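## 6. Setting Up Self-Service Shelving and Bins

This section applies to the Vemonness shelving system in staffed and unstaffed shops. Complete Section 5 (floor leveling) before starting. Product names, price points and reorder levels are entered in the Tutora stock program, which is covered in Section 8.

### 6.1 Before you begin

- Confirm that the shelf plan for the bay has been printed and signed. At the Navholm branch, plans are signed by Gudrun Lenz.
- Check that the uprights are locked. The red tab on each foot must lie flat against the floor plate.
- Keep a clear strip 90 cm wide in front of the bay while work is in progress.

**CAUTION:** Do not climb on shelves or base plates. Use a step stool rated for indoor work.

### 6.2 Installing the shelves

1. Start with the base shelf. Hook both rear brackets into the lowest slots and press down until they seat.
2. Fit the remaining shelves from the bottom up. Use the slot numbers on the shelf plan.
3. Check that the left and right brackets of each shelf are in slots with the same number. A shelf that is one slot off will hold when empty but can drop under load.
4. Attach the front lip. The lip snaps on at the left end first.
5. Push each shelf toward the back panel by hand. If it moves, remove it and refit the brackets.

**NOTE:** Bays delivered before July use the older two-hook bracket. Older and newer brackets must not be mixed on one shelf. Spare sets can be ordered from Biwott under the bay number.

### 6.3 Loading drinks

1. Load the base shelf before any other shelf. This keeps the bay stable during filling.
2. Place one product per row, from the front lip to the back stop, with no gaps.
3. Turn labels to the front.
4. Put new stock behind old stock. Check the date on the last item in the row before adding more.
5. Keep cans and bottles in separate rows. They may share a shelf.
6. Leave enough height above each row for a customer to lift an item out by the neck. If caps touch the shelf above, move that shelf up one slot and correct the plan.
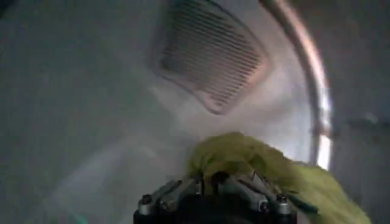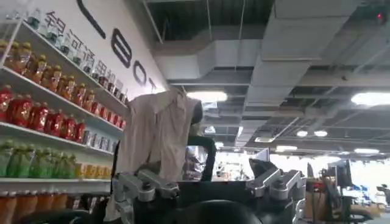 *Fig. 6-1. Slatted grille (first picture); shelving stocked with bottled drinks (second picture).*

### 6.4 Price strips and labels

1. Slide the price strip into the front lip from the right.
2. Place each label under the left edge of its row.
3. Scan the label, then scan an item from the row. Tutora shows a green check if they match.
4. If the program shows "No match," do not relabel the item. Set it aside and report the code to the stock desk.

Labels printed on plain paper curl and will not scan reliably. Use the coated stock supplied with the label printer.

### 6.5 Waste and return bins

1. Place bins at the end of the aisle, never in front of a bay.
2. Line each bin and fold the liner over the rim.
3. Lock the rear wheels.
4. Empty bins at closing, or earlier if the contents reach the fill line.

**CAUTION:** Broken glass goes in the rigid container in the stockroom. Do not put it in a lined bin.

### 6.6 Routine checks

| Check | Interval |
|---|---|
| Bracket seating, all shelves | Weekly, Monday |
| Front lips and price strips | Daily, before opening |
| Upright locks | After any bay is moved |
| Bin wheels and rims | Monthly |

Record the result in the bay log with initials. If a shelf fails the bracket check, unload it from the top row down and tag it out of use. A tagged shelf may be returned to service only by the site technician. For Navholm this is Halfdan Fogh; for all other sites, see the contact list in Appendix B.

### 6.7 Moving a loaded bay

Loaded bays must not be moved. Unload all shelves, release the upright locks, and move the bay with 2 people, one at each upright. After moving, repeat 6.2 from step 3.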